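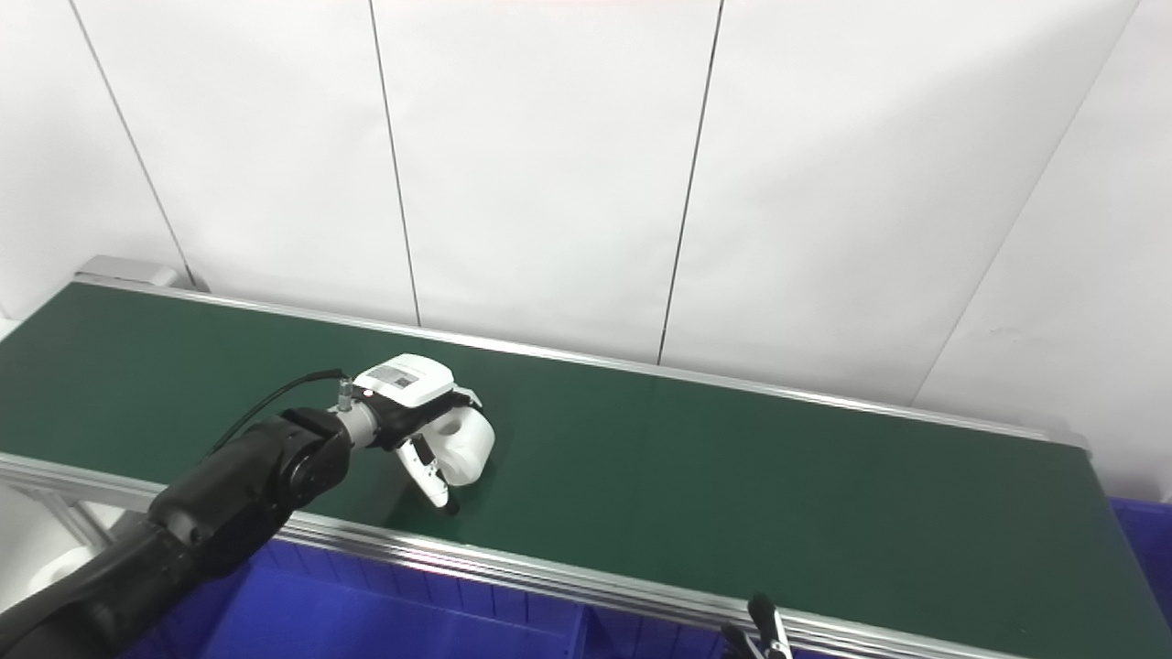 Workshop tips: trying out grippers without losing a whole afternoon

39 shares | 7 comments

I've been comparing end-of-arm tools since March, and most of what I've learned is small stuff. So here's the small stuff!

Start with dull parts. I bought a bag of 110 black pipe fittings and I use them for everything (cheap, tough, and they roll in annoying ways). A tee is great because it never lands quite how you'd like.

Check your cable before you check your grip. Run the arm through its longest reach at slow speed and watch the loop at the wrist. My first Flerkik tool failed that one before it ever closed on a part — I'd left the cable way too short.

Keep the belt stopped for the first round. I know, it's tempting. Do your picks from the bin, then from a still belt, then turn it on.

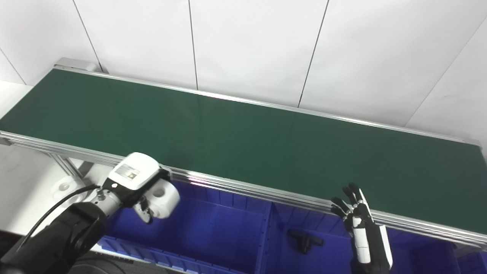 Use bins with a divider if you can get them. Parts start on one side and go over to the other, so you can see how a run went from across the room. Ribbed walls are harder on fingertips than smooth ones, and I like that in a test.

Two-finger or full hand? For tees and elbows I reach for the Brurby two-finger every time. The Hubáček hand is lovely on odd shapes, but it takes me 7 tries to get the thumb set right, and it costs $800 more. I'd borrow one first!

Last thing — write the tool name on your notes before you start. I have a whole page of drop counts from 9th September and no clue which gripper they belong to.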